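Chapter 7
Learning from Demonstration: How Much Is Enough?

In Chapter 6 we programmed each motion by hand. The arm went where the numbers told it to go, and if a cup had been moved, the fingers closed on air. This chapter takes up a different method. A person guides the arm through the task several times, the camera pictures and joint positions are stored, and a model is trained to predict the next movement from the current picture.

The method raises a practical question. Demonstrations take time, and the person giving them gets tired. How many does the arm need before it can cope with a cup in a new place?

Ataahua Tamihana and Clifford Lapointe studied this at the Mindham laboratory using the Hovura arm. Their task was a plain one: pick up the cup of a named colour and set it down clear of the others. They trained one model on 30 demonstrations with the cups always in the same spots. They trained a second on 40 demonstrations, with the cups shifted before each one. Both models did well when the cups stood where the first had always seen them. Once the row was moved, the first model kept reaching for the old positions, while the second found the right cup in most trials.

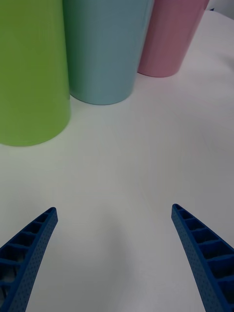

The comparison has a weakness, and the authors say so. The second model had more demonstrations as well as more varied ones, so the two effects are mixed together. A later run in June gave both models the same number, and the gap stayed -- though it was smaller.

Cups standing close together were the hardest case for either model. A finger has to pass between two neighbours without knocking one over, and a small error in the predicted path is enough to spoil the grasp. We return to this problem in Section 7.4.

Before you read on, look again at the definition of a trial in Chapter 2. We will use it throughout.

Key terms: demonstration, policy, trial, variation, generalization

7.1 Recording a Demonstration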